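Desagües flexibles: galería de un escéptico

Taller de fontanería doméstica, 26 de marzo de 2024
Textos: Benito Quintana

Llevo años oyendo que el tubo corrugado lo arregla todo. Que se estira, que se dobla, que salva cualquier desalineación entre el fregadero y la pared y que lo monta cualquiera en una tarde. Lo de la tarde me lo creo. Lo demás, según. En enero, Karim Tahiri me propuso preparar unas páginas sobre uniones entre tramos flexibles y rígidos, y acepté con la condición de poder poner pegas. Él defiende el corrugado y yo defiendo tener el suelo seco, así que nos íbamos a entender regular.

Dejo las fotos con sus notas. No hay recetas, y quien busque una lista de la compra la encontrará mejor en otro sitio.

1. Manguitos, codo y tramo corrugado

Un poco de corrugado gris, manguitos lisos del mismo tono y un codo corto de plástico blanco. El recorrido acaba haciendo una S, primero a la izquierda y luego de vuelta a la derecha.
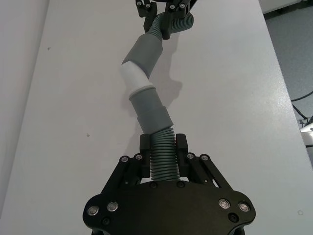
Mi objeción es vieja: cada junta es una oportunidad de fuga. Karim responde que una junta bien hecha no pierde, y yo le contesto que las mal hechas tampoco pierden el primer día. Cuando me llaman de una casa, casi siempre me encuentro piezas que sobran, puestas porque estaban en el cajón y encajaban más o menos. Antes de añadir un manguito conviene mirar si moviendo el sifón se ahorra uno el apaño.

Los catálogos no ayudan. El de Udby promete un montaje «sin esfuerzo» y el de Galler habla de «libertad total de trazado» – la libertad total, en un desagüe, suele acabar en un seno donde se queda el agua sucia. Un codo de 90 grados en mal sitio se nota el día que alguien vacía la olla de los macarrones.

2. El tramo acanalado

Las costillas son lo que permite doblarlo y también lo que menos me gusta. Por dentro se agarra la grasa, y con la grasa todo lo que viene detrás. Karim dice que exagero. Puede ser, pero el que mete la mano soy yo.

Para un lavabo, donde baja jabón y poco más, me callo. Para una cocina con uso diario pido tubo liso siempre que quepa, y si no cabe, el tramo flexible más corto posible. He visto 60 centímetros de corrugado para salvar un desvío de una mano, todo arrugado detrás del cubo de la basura. El dueño estaba contentísimo.

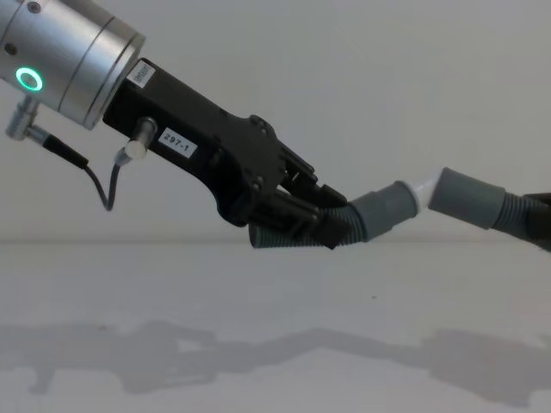
Tampoco me convence el truco de estirarlo al máximo para que las costillas se abran. Queda tenso, tira de las juntas y a los tres meses alguien pone una garrafa encima. Dvořáček vende unas abrazaderas para sujetarlo al fondo del mueble; las he probado, sujetan, y siguen sin cambiar lo que pasa dentro del tubo. De la masilla Dreltine, que Karim lleva siempre en la furgoneta, prefiero no opinar hasta haberla visto pasar un invierno entero.

Lo que sí le concedo es la facilidad para desmontar. Con un tramo flexible se saca el conjunto sin pelearse con la pared, se limpia en un barreño y se vuelve a poner. En una tubería rígida encajada con prisas por el anterior, esa misma limpieza me ha costado media mañana y un rodapié.

Nota de Karim Tahiri, que ha pedido su párrafo: «Benito lleva corrugado debajo de su propio fregadero». Es verdad, lo puse de forma provisional. Tengo pendiente cambiarlo en cuanto vacíe el armario.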